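Stirker Street Studio Rooms: Gallery

Updated July 1, 2019

The rooms on the third floor at 10 Stirker Street are let by the month to people who need a desk and a door that closes. We get asked for pictures more than anything else, so this page collects what we have, with a line or two on each room. Rooms are listed from the stairs to the back of the building. Pictures are added as rooms are fitted out, and those without one yet have notes only.

Rates include heat, water and trash. Electricity is metered per room. Parking is on the street.

Room 1, by the stairs
The largest of the three lettable rooms and the noisiest in the morning. Two windows on the street side. The radiator was replaced last September and the valve now turns by hand. Rent is 300 a month.
Picture to be added.

Room 2, middle
Narrow, with one window and a deep closet. The closet has shelves on both sides and a rod at the back. The Bulto shelving unit stays with the room. Please don't move it, as it is screwed to the wall at the top.
Picture to be added.

The hallway
Coat hooks, a boot tray and the mailboxes. The code for the street door is given to tenants with the keys. Bicycles go in the basement, on the Van Damme racks, and should not be left against the railing. The light is on a timer and the switch is next to the mailboxes.
Picture to be added.

The kitchenette
Shared by all rooms. Sink, kettle, microwave and a small refrigerator with one shelf per tenant. Shelves are labeled by room number. The Prenus water filter under the sink is changed by us, so there is no need to buy cartridges. Dishes are to be washed the same day. Anything in the refrigerator without a label is thrown out at the end of the month.
Picture to be added.

Room 3, back
Small and plain, with white walls and a wood-look plank floor. The black office chair has a tall mesh back and a padded headrest, and it rolls on casters. The small table by the wall has a pale blue-green cloth on it. Chair, table and cloth all come with the room.

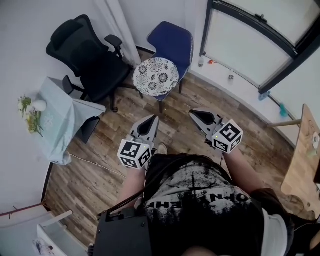

Viewing and keys
Rooms can be seen by appointment. Ring the bell marked Office on the ground floor, or leave a message at extension 3908 and say which room you would like to see. We hold a room for 10 days once the deposit is paid. Keys are handed over on the first of the month, and two sets are provided per room. A lost set is charged at cost.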